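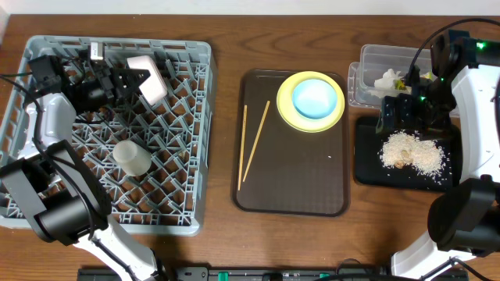
Call it dishwashing, Elie Dabbas told us, or don't bother printing the ad. The draft on the table at the time said "Kitchen Hygiene Associate," and it had taken two people an afternoon to come up with. It has been thrown out.

Aoun is hiring a dishwasher.

We are a lunch and supper restaurant at 729 Skulleck Street, on the corner where the shoe repair used to be. The menu is short and changes when the cook gets bored with it. Most dishes come with rice, a good many come with lentils, and all of them come on plates, bowls and small saucers that the customers leave behind when they go home. That is where you come in.

The job

You would work five evenings a week, 3:30 p.m. to 10:30 p.m., with a half-hour paid meal break at a time when you would want to eat. The pay is $670 a week before taxes, plus an equal share of the tip pool. Equal means the same as the servers get. We had a long argument about this three years ago and it is over.

What you will be doing:

Scraping, racking, washing and putting away. There is a machine for plates and glasses. It was made by Dridimell, it is older than one of our cooks, and it has opinions about being loaded from the left.

Pots and sheet pans by hand in the three-compartment sink. The rice pots need to soak before you fight them. New people always fight them first.

Floors and drain at closing. Trash and cardboard to the alley.

Some vegetable prep early in the shift, when things are slow. Mostly onions and parsley. If you hate onions, say so at the interview and we will give you more parsley.

What you will not be doing: running food, answering the phone, babysitting the owner's nephew, or "pitching in wherever needed," a phrase that has ruined better jobs than this one.

Who we are looking for

Somebody who shows up. We would prefer experience, but we have hired people with twelve years in kitchens who put knives in the bottom of a full sink, so we no longer treat it as proof of anything.

You need to be at least 18, able to lift 50 pounds, and all right with standing on a wet floor for most of the evening. We supply the mats, gloves and aprons. Shoes are on you, but we pay back up to $60 for a non-slip pair once you have been here a month. You need a food handler card within 30 days of starting. We pay for the class and for the hours you spend in it.

The kitchen speaks English, Arabic and a fair amount of Swahili when Hamisi Lyimo is on the grill. You can get through a shift with one of those and a lot of pointing.

Things you should know ahead of time

It is hot back there. In July it is very hot. There is a fan, and there is a standing dispute about which way the fan faces.

The radio belongs to whoever got in first. This is never the dishwasher, who starts at 3:30. We are aware that this is unfair.

The private room seats parties of up to 40, and a party of 40 can send back 206 pieces of china before dessert. On those nights a second person works the sink with you. If we ever forget to schedule one, you get that person's wages on top of your own, a rule we introduced after forgetting.

Breakage happens and does not come out of your pay. We would like to hear about it from you, though, and before we hear about it from our feet.

Four of the people now cooking here started at the sink. Two others started at the sink and stayed there for years on purpose, and got raises for it. We have no preference.

Benefits

Supper every shift, off the menu, sitting down. Six paid days off in the first year, ten after that. Half the cost of a monthly bus pass. We can't offer health insurance yet; we are too small to get a decent rate and would be lying if we gave you a date.

How to apply

Come by between 2 p.m. and 3 p.m., use the side door, and ask for Hamisi. Please don't come at noon. Everyone who comes at noon gets handed a form by someone carrying soup, and the form gets lost.

No résumé required. If you have one, keep it to a page. Bring the name and phone number of one person you have worked for, or worked next to, who will pick up when we call.

We'll talk for ten minutes, show you the dish room, and set up a trial shift of three hours, paid in cash at the end of it whether or not you want the job or we want you. We let everyone know either way within a week.

The Erkach Avenue bus stops across the street. The last one leaves at 10:52 p.m., and we close the sink in time for you to be on it.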